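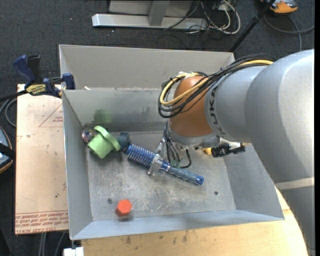 How Does a Hailstone Get So Big?

Have you ever heard hail banging on the roof, so loud that you had to shout to the person right next to you? Those lumps of ice began as tiny drops of water, high up inside a thunderstorm, and they had quite a trip before they landed in your yard!

Inside a big storm there is wind that blows straight up. It's called an updraft, and in a strong storm it can rush along at 80 miles an hour, faster than most cars on the highway. It carries little drops up to where the air is freezing cold, and there they turn to ice.

Now the little ball of ice starts bumping into more drops. These drops are colder than freezing but still liquid (strange, I know), and when they touch the ice they stick to it and freeze. The ball grows and grows until it's too heavy for the wind to hold, and down it comes.

My neighbor Maite Arroyo keeps one in her freezer in Grascombe, wrapped in a sandwich bag. It fell one afternoon at 4 o'clock and it's as wide as a plum.

If you hear thunder or see hail, go indoors and stay away from the windows. Wait until the storm is well past before you go out hunting for hailstones, and ask a grown-up to come along with you.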